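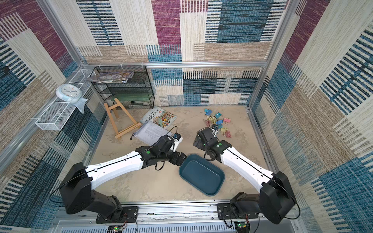

Flosska two-arm project: progress report after the open day
To: Gönül Toprak, Canpolat
July 16, 2021

Gönül, quick one as promised, full accounts to follow when finance have signed them off. Written mostly on the train back from Bestercombe so excuse the state of it.

Where we are. Open day done. Doors at 11, people still there well past the time we'd put on the posters. We had planned for 200 visitors and printed 200 leaflets, all leaflets gone. Didn't have anyone on the door with a clicker so no proper attendance number, sorry, know you wanted one for the board. Will do sign-in sheets next time.

What we showed. Desk tidying, the office set-up. Both arms on the one rail, tray in the middle, binder clips at the back of the mat, and the usual desk stuff round them (wire organiser, stapler, magazines, book, plastic folder). Task is to get clips into the tray. We picked it over the folding task because visitors get it straight away without anybody talking them through it. Folding stays in the plan for the autumn.

How it went. Morning good. Clean runs on the larger clips, and handing over from one arm to the other worked better than in March, when we more or less had to give up on it. Afternoon patchier. Three things:

- clips that land handles-down. Grippers close on them and they skid off. Known problem, longer fingertips on order from Galtholm, no delivery date yet.
- clips lying on top of each other. It goes for the pair, gets one, drops the other. Sometimes gets neither.
- one full stop after lunch, left arm. Restarted, lost a quarter of an hour. Log is saved, Flosska are looking at it. Could be heat in the room, could be a connector, don't want to guess.

Visitors. Lots of questions about speed (it is slow, we said so). Lots about jobs, which we expected, and the handout your office sent was useful there. A secondary school teacher asked for a return visit with her class and I've said yes in principle. Two firms left cards, one packs stationery sets by hand and wants to see the clip task again once the new fingertips are on. Will forward there details seperately.

The carpet panels on the walls, since you asked last time what they cost: nothing, they were left over from the refit upstairs. They do help with the noise. People standing close could hear each other talk.

Against the plan:
Milestone 1, both arms running from one controller: done.
Milestone 2, public demonstration: done, see above.
Milestone 3, mixed objects: started, behind. Stapler is the sticking point, heavy at one end and it turns in the grip. I'd like to move this back by a month and would rather say it now than in the next report.

Money. On budget except travel, slightly over, two extra trips to Bestercombe for the set-up. Can cover it from the printing line if you're happy with that. Need a yes or no from you on it.

Next. Fingertips when they come, then repeat the clip runs under the same layout so we can compare. School visit after that. Could you also confirm who at Canpolat gets the video, I have two different names.

Call me if anything's missing.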